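4.2 Caring for the wooden tabletop

The Clusell top is made of light wooden boards with staggered seams. It is supplied oiled. Light wood marks easily in the first weeks, so follow the steps below before putting the table into daily use.

1. Clear the top and wipe it with a soft, dry cloth. Work along the grain.

2. Run a fingertip over the board seams. If you feel a raised edge, sand it lightly with 220 grit paper, along the grain only.

3. Apply a thin coat of Radwan table oil with a lint-free cloth. One 100 ml bottle covers the standard top.

4. Wait 22 minutes, then wipe off whatever has not soaked in.

5. Leave the table uncovered overnight before placing anything on it.

Note: The color deepens slightly after oiling. Test a spot on the underside first if the table must match another one.
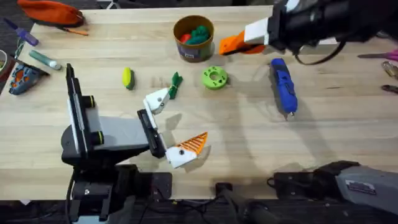
Small items such as buckets and hand tools can be kept on the top during normal use. Lift them when you move them - do not slide them. Grit caught under a base will scratch across the grain, and those scratches are the hardest to sand out.

CAUTION: Oily cloths can catch fire on their own. Lay them flat outdoors to dry before throwing them away.

6. Wipe up spills right away. Do not use bleach, scouring pads or a steam cleaner.

7. Oil the top again each April, or sooner if water no longer beads on the surface.

For replacement boards, contact Trurkley parts service in Clarkdale and quote part number 106.

Section revised March 8, 2021, by Dalia Bouazza.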